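A quiet killer in Clamine: talking with Birutė Vaher

Birutė Vaher answers the door in slippers and has the coffee poured before I've found a place for my coat, which makes it hard to remember that she directed Skakamer, the meanest little horror picture I've sat through in years. She laughs when I tell her so. "My mother said the same thing," she says. "She watched it through a scarf!"

The story is simple enough. A night nurse moves to the village of Clamine, rents the upstairs of a house, and starts to hear somebody counting under the floor. Vaher wrote it in January, in a cabin with bad heating, and she still thinks the cold got into the script. "I kept my gloves on to type. You write very short lines that way."

She had 14 nights to shoot, a crew made up mostly of old friends, and Aivar Liepiņa in the part of the landlord. He hardly speaks in the whole film, and he is terrifying. "Aivar is the sweetest man, he brought soup for everyone," Vaher says. "Then he'd stand in a doorway and the whole crew would go silent." 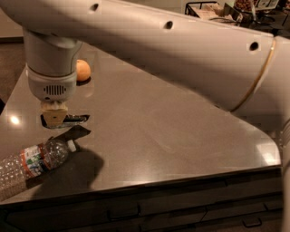

I wanted to know about the ending, of course (I won't spoil it), and whether she had always meant to leave the cellar door open. She thinks it over for a good while, turning her cup. "There was another version where you saw him. We cut it after one screening. People relaxed when they saw him, and I didn't want them to go home relaxed."

The film had its first proper showing at the Fosis, an old theater with 344 seats, and she stood at the back all evening watching shoulders. A second film is on the way, though she'll only tell me that it takes place on a ferry and that Liepiņa is in it. "He gets to talk this time," she says, and goes off to find more cookies.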